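We use cookies to keep this site running. Accept | Settings

The Bedside Drawer, Sorted at Last

I've been promising myself this little job since March, and with the holidays almost on top of us I finally sat down to do it (with cocoa, of course!).

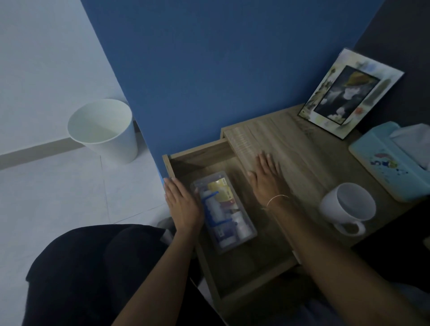
Everything small now goes in one clear box, so I can see what I have without digging through it in the dark. It sits inside the wooden drawer with lots of bare wood around it, and I mean to keep it that way, though we'll see how long I last! The tissues stay up top within easy reach, and so does my mug, next to the blue wall I still love every single morning.

Next I'm moving on to the hall closet, so wish me luck.

Posted 20th December
139 shares | 6 comments

Recent galleries
Shelves for the Kedberg house
A weekend in Wikari
Repainting the Fendo chairs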